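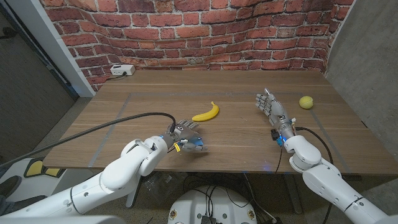 Quyên Khúc
15 January 2018

Right, a few posts on buying fruit cheaply in Branness, as people keep asking me.

The covered market shuts at five. Most stalls start marking down at four, and the two by the Jommont Street door go lowest. I paid 40p for a bag of pears last week.

Bananas are cheaper at the market than at Padach from September until spring. In summer it's the other way round and I don't know why.

Keep them out of the fridge until they're as ripe as you want. After that the fridge is fine. The skin goes brown but the inside keeps for days.

Don't put them in a bowl with apples unless you want everything ripe by tomorrow.

If you do end up with too many, peel them before you freeze them. I froze six whole once and had to cut the skins off with a bread knife.

Banana loaf: three soft bananas, 200g self-raising flour, 100g sugar, 75g melted butter, two eggs. 170 in a fan oven, 50 minutes. Check it at 45.

You can swap the butter for oil. It comes out a bit heavier and lasts longer.

Market bus is the 12 from the station. The car park on Su Lane now charges on Sundays as well, so read the board.

Will do potatoes next.

3,483 likes · 200 shares · 40 comments

Comments

marketmoll: The Jommont Street door stalls only take cash, or did before Christmas.

D. Pruett: Made the loaf with oil. Needed 55 minutes in mine.

hattie_b: What about plums? Mine are always hard as stones

Recent from Quyên Khúc
Which onions keep longest
Feeding four from the Branness market
Soup from the bottom of the veg drawer
Is the Padach loyalty card worth having?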